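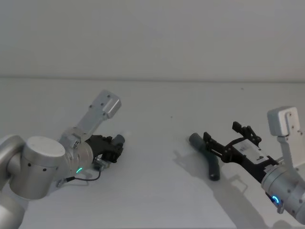 Section 4. Placing and Leveling the Table

Read this section to the end before you open the second carton. The Holleo table is delivered in two cartons, and the top is in the larger one. Keep the foam sheets until the table stands on its final place, you will need them in step 2.

4.1 Choosing the place

The table should stand on a hard floor. A thin carpet is also acceptable, but the feet will sink a little during the first days and you must repeat the leveling on, for example, the next Thursday. Do not place the table over a floor heating outlet.

Leave 4 inches between the back edge and the wall if you plan to use the cable tray. Without the tray the table can touch the wall, but please put the felt strip (bag C) on the back edge first. White paint takes marks very easily and they are difficult to wash away.

4.2 Attaching the legs

1. Check that bag A contains 24 bolts. If one is missing, do not replace it with a bolt from your own box. The thread is not a common one.

2. Lay the foam sheets on the floor and put the top on them with the finished side down. This work needs two persons.

3. Set each leg over its plate. The side with the small arrow must look to the outside.

4. Put in all bolts by hand, only three turns each. Then tighten them with the key, going from corner to corner and not in a circle.

5. Attach the cross bar. It goes in with some resistance - this is correct. Do not use a hammer.

6. Turn the table over. Lift it by the legs near the top, never by the cross bar.

CAUTION: Do not use an electric screwdriver in step 4. The inserts can be pulled out of the top, and this damage is not covered by the guarantee.

4.3 Leveling

1. Put the table on its final place and remove everything from it.

2. Press with your hand on each corner. If the table rocks, find the foot which does not touch the floor and turn it counterclockwise until it does.

3. Put a spirit level along the long side, then along the short side. Correct the feet by a quarter turn each time and check again.

4. When both directions are good, hold the foot with one wrench and close the lock nut with the other.

Note: The feet can be extended 40 millimeters. There is a red ring on the thread. When you can see the ring, stop turning and put a hard plate under the foot instead.

Note: In old houses the floor may be so uneven that the level will not agree in the middle and at the ends. In this case trust the middle.

4.4 After the first month

Check all bolts again after one month of use. If you assembled the table in May or later in a warm room, check once more when the heating season begins.

For the surface use a soft cloth and lukewarm water. Powder cleaners make it dull, and the dull places can't be polished back.

Spare bolts, feet and felt strips are available from the Garrido warehouse in Vatimstead. Please write the part number from the bag on your order. Questions about this section go to Zsófia Bodnár at the spare parts desk.

Continue with Section 5, Mounting the Cable Tray.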